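Splitting a Rails app into modules: worth it at our size?

grelmont_dev

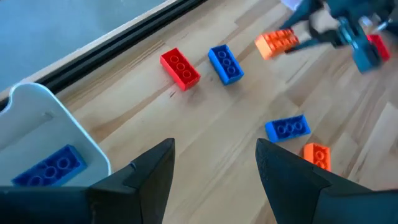

Our Rails app has 14 models and one background worker, and my manager wants it broken into separate services before June. I think modules inside the one repo would do. Right now the pieces are like the red brick and the blue one next to it, close together on the table with a gap between them and not joined. I'd like to keep that gap without adding network calls.

menivska
Stay with one repo. We split ours into 5 services and spent months chasing timeouts.

matos40
Disagree. If two teams deploy on different schedules, modules won't help. Someone always imports across the line.

menivska
So add a check to the build that fails on those imports. Takes an afternoon.

matos40
It takes an afternoon and then people add exceptions. Ours had 40 of them before we gave up.

grelmont_dev
We're one team and get 1000 requests a day, so deploys aren't the issue.

Pacita Malabanan
Then I'd pull out the worker only and leave the rest alone. Does it share tables with the main app?

grelmont_dev
Two of them. I'll look at that first.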